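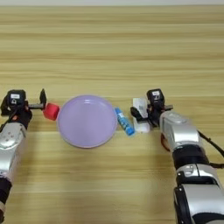 The table, finished. Purple plate very much included.

1/ OK a few of you asked about the table after I whinged about it all through October, so: a thread. It's long, I have opinions on oil now. Get a cuppa.

2/ First thing, I didn't build it. The top came from Sostadus, the salvage place out past the rail yards, where it was standing on its end behind a stack of doors. No legs, no price tag, sticky as anything. I walked past it twice.

3/ What got me was the stripes. Even through all that old varnish you could see them running the whole length, pale and then honey and then a sort of tan. I'm a sucker for a stripe. I did a lap of the yard pretending to look at taps and then went back for it.

4/ The old finish was that thick orangey gloss that goes tacky in summer. If you put a magazine down on it overnight you'd be reading the back cover on the tabletop for the rest of your life.

5/ Scraping. I bought a Rieger card scraper thinking I'd be clever and skip most of the sanding. I was hopeless with it for the first evening (all dust, no shavings) and then I watched my angle a bit more and suddenly it was coming off in curls! Very satisfying, my thumbs hated me.

6/ If your thumbs get hot from the scraper, a fridge magnet on the back helps. The flat bendy kind that comes from the plumber.

7/ Then sanding, along the grain, always along the grain. I stopped at a fairly ordinary grit. I've seen people online going up to 2,000 and even 3,000 on a dining table and I don't get it? You're going to eat toast off it. The oil needs something to hang on to as well.

8/ Wiped it down, let it sit, wiped it again. Found more dust. I swear that shed makes its own.

9/ Oil: I used Relladix, the matte one, $38 for the small tin. I nearly went satin and I'm so glad I didn't. With stripes this busy, any shine and your eye doesn't know where to go. Matte just lets the grain be the grain.

10/ Two thin coats with a rag. THIN. I did my first test patch on the underside way too heavy and it stayed gummy for days, and there's still a patch under there I avoid with my knees.

11/ Please lay your oily rags out flat outside to dry. Don't scrunch them up in the bin, they can heat up and catch fire. I had mine pegged along the fence like very sad bunting.

12/ After the second coat I left it 7 days before putting anything on it. Hardest part of the whole job by miles. I ate dinner standing at the bench and glared at it.

13/ Someone asked if I evened out the colour. Nope! There are a few darker brown streaks towards the far side and I did think about sanding them back a bit, but they'd been there longer than me. I like them best of anything now.

14/ The wall behind is the same pale grey-white it always was. I had grand plans for a green. Then the table went in and the green felt like too much, so the sample pots have gone to live under the sink with the other sample pots.

15/ Right, the plate, because I got more questions about the plate than the table, which is a bit rude to the table. It's a shallow round thing in a lavender sort of purple with a raised rim, paler round the edge. Op shop. It was in a pile of brown stoneware looking like it had come to the wrong party.

16/ I don't usually do purple. Nothing else in the house is purple. But I tried a white dish on the table and it vanished, and I tried a dark blue one and it looked like a hole. The lilac sits against that honey colour so nicely, I can't explain it, go and hold a purple plate up to some wood.

17/ It was going to be for fruit. It's too shallow for fruit, a mandarin goes over the edge if you breathe on it. So it's turned into the plate for small stuff, whatever's in your hand when you walk past. At the moment that's a little white card or packet sort of thing with printing on it, and a red cube right up against the rim.
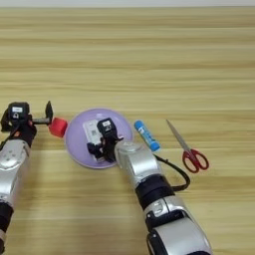 18/ See how loud that red is next to the lilac! I would never have picked those two together on purpose and now I want a red chair. Somebody talk me out of a red chair.

19/ Things I'd do differently. I'd start the scraping on the underside to get my hand in, and leave the top until I knew what I was doing. I'd also buy the bigger tin, as I ran it very close on the last corner and was squeezing the rag out like a lemon.

20/ Somebody replied asking why not just buy new. I did look! The Inar one in the catalogue is lovely and comes with its own legs, which mine very much did not. But every one of them has the same stripes in the same spots and I'd got attached to my odd ones by then.

21/ Legs: plain ones, bolted on through plates, with slotted holes so the top can move a bit through the year. Not exciting. I'll do a separate post if anyone's keen but it's mostly me dropping washers.

22/ Day to day it's been easy. Damp cloth, dry cloth, no sprays. I keep the far half clear so I can spread the paper out in the morning, and the small stuff gets to stay in the middle.

23/ Hot mugs, yes, I use a coaster. The tin says it's fine without one after it's cured. I'm not testing that for a good while yet.

24/ That's the table. If you've used the Relladix on a benchtop near a sink, tell me how it held up, I've got half an eye on the kitchen next and the varnish in there is even worse.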